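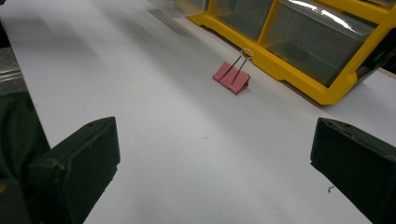 Call for Participants: Ommont Open Day, People Needed to Sort Office Supplies in Public

Every May, Ommont opens the doors of its Pemby workshop to anyone who wants to see what we do all day. What we do all day is teach machines to put small things away. Visitors tend to expect something with legs. They get a table and a drawer organizer, and most of them stay longer than they planned.

We are looking for 9 participants to work the demonstration tables this year. You will hold a gripper in your hand, squeeze it, pick up a small object and put it where it belongs. Then you will do it again. The gripper records what you do, and the recordings go into training the arm at the far end of the hall, which will be attempting the same job in front of the same crowd. You will be better at it. Please be gracious.

What the day looks like

Participants arrive at 8:00 a.m. for coffee and a practice session with Sofia Ramalho, who runs our demonstrations and has strong views on wrist angle. Doors open to visitors at 10:00. You will work three shifts of 40 minutes, with a long break after each one, and you are done at 3:00 p.m. Lunch is included. Last year's lunch was a wrap. We have heard your comments about the wrap.

Each table has its own job. One is binder clips into drawers. Another is pens into a cup, which sounds like the easy one until you meet the cup. The third is folding a dish towel, and we give that to people who ask for it.

Over the day we hope to collect 1,000 good recordings across all the tables. A good recording is one where the object ends up in the right place and you didn't wave at your family halfway through. If you drop something, pick it up with the gripper and carry on. Drops are useful to us, and the audience loves them.

Who we want

You do not need any background in robotics. A few of our best people from past open days were a retired dental hygienist, a cake decorator and a man who ties fishing flies. People who do know robotics are also welcome, provided they can go a full shift without explaining it to the person at the next table.

You should be 18 or older and able to grip and release a trigger handle for the length of a shift. Either hand is fine. Tables can be set for sitting or standing, so tell us which you prefer when you write. You should also be comfortable being watched. We expect 200 visitors, and a fair number of them will be under ten and standing very close. They will ask if the robot is real and if it can be their friend. They will tell you that you missed.

Wear sleeves that stay out of the way, and leave rings and bracelets at home. We supply a green or gray apron. It is not flattering on anyone and you may not keep it.

What you get

We pay $200 for the day, by check or bank transfer, within 3 weeks. You also get free parking in the Rellard lot across the street (the side nearest the loading dock, please; the other side belongs to a tile showroom and they do tow), and a tour of the back workshop after closing, led by Custódio Frade. He builds the grippers and will show you every version that came before this one if you let him. Set aside an hour.

The fine print, in regular-sized print

The gripper camera records the tabletop and whatever wanders in front of it, which may include your hands and sleeves. We do not record sound. You will sign a one-page consent form in the morning, and you can ask us to delete your recordings up to the end of the following month. Visitors may take pictures of you. We can't stop them, but we can seat you with your back to the aisle.

How to apply

Send a short note to the open day desk at Ommont with your name, a phone number, which hand you use and whether you'd like to sit or stand. Add a line about something fiddly you do well. Résumés are not needed and Sofia will not read them.

We will call people in for a 20-minute tryout at our Seixas Road office, mostly so you can find out if you hate it. If you're not picked for a table, we also need greeters, at the same pay, and greeters get first go at lunch.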